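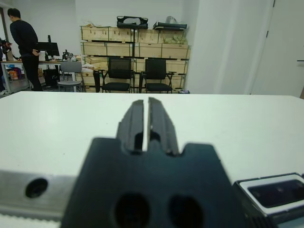
Where do I take old eyeglasses now that the front desk has stopped collecting them?
Bring them to Room 202 and leave them with Precious Tolentino, any day before 4 p.m. Cases are welcome too — hard ones especially.

Glasses go out to the Kekana clinic in November. Please tape a note to each pair if you know the prescription. Sunglasses are fine, but we can't use single lenses or contact lens supplies.
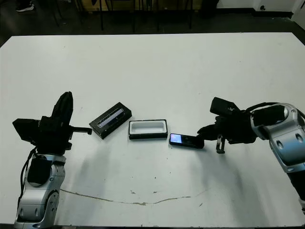

Boxes on the table, one open and one closed.

Tanko Oyewole is still short two drivers for the clinic run. Call him if you have a free morning.

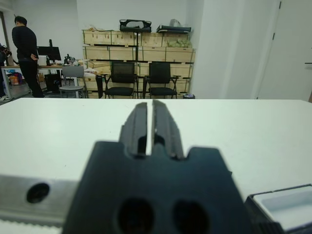 Winter Coat Swap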